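FOR IMMEDIATE RELEASE

Gamage brings desk range to Furkerville, opens doors Saturday

FURKERVILLE, November 8, 2018 -- Gamage, the home and office supply store on the east side of Furkerville, is adding a full desk section this weekend. Pen cups, trays, paper sorters, bookends, small lamps. Doors open at 9 a.m. Coffee until it runs out.

The section takes over the back room, which held garden stock up to the end of October. Shelving is in, the floor has been redone, price tags are going on as this is written. Total space is 2,015 square feet, parking behind the building as before. Please use the side entrance, the front ramp is still being finished.

Two lines to look for. Rullo is the lower-priced one, mostly trays and stackable boxes, plain colors. Floserell is the new one for us and the one customers have been asking after at the counter. Small holders, cups, a few lidded boxes for clips and stamps. Seventeen items in all between the two lines at opening, more to follow before the holidays if the trucks cooperate.

The idea behind the section is a desk with less on it. Most people who come in tell us the same thing, they own plenty of pens and can never find one. A drawer full of dried-out markers, a mug that used to be for coffee. So the displays are set up as working desks, with chairs, and shoppers are welcome to sit down and move things around. Try the tray on the left, try it on the right. Put it back or dont, staff will sort it out.

Also on Saturday: free desk-sorting help at the center table, starting at 11. Bring in a box of whatever is on your desk now. Four sessions through the day, no sign up, seats go to whoever gets there first. Each one runs nearly half an hour. Old pens can go in the bin by the register, working ones will be passed along to the Furkerville after-school program.

A small cup is enough for most desks. One pen you like, within reach, and the rest in the drawer.

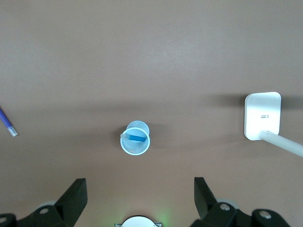 Holders are sold singly, pens are not included. Gift wrapping is free on any desk item through the end of the month. Schools and offices ordering in bulk should call ahead so we can set the stock aside, the back room does not hold as much as it looks like it does.

Opening-day prices apply in the store only, no phone orders. Rain checks will be writen for anything that sells out before closing. Exchanges with receipt, same as the rest of the store.

Hours Saturday are 9 to 6. Regular hours from Monday.

Media contact: Gamage store office, Furkerville. Price list and floor plan on request.

###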